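The Drawer

Run 568 was the one that went bad, and oh, it was a beauty!

Thaddeus Kapoor had been promised 600 clean runs by Skundeo, and Skundeo had been promised a robot by Nindano that could open a desk drawer without tearing the front off. Everything still lived in simulation, which suited Thaddeus fine. He loved the little room. He loved that he could break it all night long and have it back in a blink, every stick of furniture where it belonged.

For 567 runs the left arm had come up to the handle, closed, pulled, let go. On 568 it came up to the handle and kept pulling. The drawer slid to its stop. The arm did not stop. The force reading climbed to 17 times the limit, and the safety cutoff, the thing he had been bragging about since August, sat there as calm as a cat on a porch.

"Yes!" Thaddeus shouted, alone at his kitchen table, with cold noodles in front of him. He had been hunting this fault for weeks - a ghost that showed up in the logs and never in front of him. Now he had the seed number. He could call the ghost back whenever he pleased.

He reset the room and stepped it forward slowly, a tick at a time, holding his breath like a kid at a magic show. The left gripper crept in close to the handle. The right one waited, open, pointing up. He paused it there and put it on the shared screen.

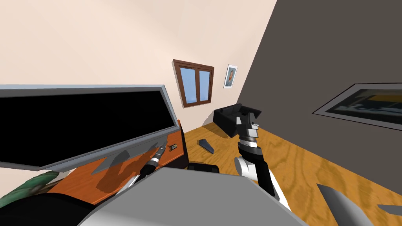
Everett Delacroix wanted to know why the cutoff was reading the wrong arm. It took him maybe ten seconds on the call to ask it, and he asked it through a mouthful of toast.

"It isn't," said Thaddeus, and then he looked. The cutoff was watching the right wrist. The right wrist, holding nothing, feeling nothing, reporting all was well.

"But the other runs!"

"The other runs never pulled too hard," Everett said. "Nothing to catch."

Thaddeus got up and walked a full lap of the kitchen. It was wonderful. It was also horrible, and the horrible part came in a step behind, around the time he reached the fridge. Nindano had a real one, bolted to a real floor, running the same file. People stood next to it. They handed it things.

"Everett, who's on the floor tonight?"

"Shift starts at 6."

The clock on the stove said 5:41. Thaddeus was already dialing, one shoe on, grinning and scared to death, and when the floor desk picked up he forgot to say hello.

"Leave it off," he said. "Please, just leave it off. I've got something fantastic to show you."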